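Cloths, hems and the big August wash

The mending table is back at Travham, and thank you to everyone who wrote in after the last newsletter to ask whether it would be. It is, it's in the same place as before, and there is still tea, although the biscuits now depend rather heavily on who has been to the shops.

This spring we have been thinking mostly about cloths. I mean the plain, hard-working sort that get used for drying up and wiping down and covering the bread, and that nearly always end up in a ball at the back of a drawer. When we turned out the linen cupboard at Pasberg last month we found 90 of them, and I was quite prepared to cut the whole lot up for dusters. I'm glad I was talked out of it! Most wanted nothing more than a good soak and a bit of attention along the edge, and only 14 were past saving.

The edge is where the trouble starts, as anybody who has owned a cloth for a few years will know. The middle can be as sound as a bell while the hem has come away at one corner, and then it catches on a drawer handle or a peg and off it goes, all down the side. If you catch it early it's ten minutes with a needle. Turn the hem over twice, press it with your thumbnail if the iron isn't out, and use small stitches — smaller than you think you need — with a double one at each corner. I like a thread a shade darker than the cloth, and a coloured hem is very forgiving of a wobbly hand.

As for folding, we have had what I shall politely call a difference of opinion. Half of us fold in thirds and half fold in quarters, and the cupboard shows it. My own habit is to hold the cloth up by the hem first and let it hang for a moment, so that the weight of it pulls the worst of the creases down.

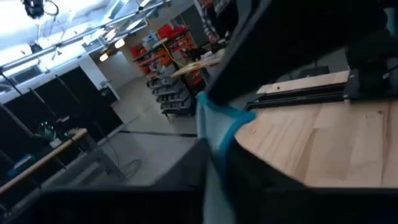
After that it goes flat on a table, hem away from me, and I smooth it from the middle outwards before making the first fold. Pale blue ones show every wrinkle, I'm sorry to say, but they do look lovely in a pile.

We'll be doing the big wash in August, with 2 lines up in the yard if the weather is kind. Do bring your own cloths along for mending before then, up to 6 at a time please, and clean if you can manage it. There is plenty of thread, but we are always short of pins.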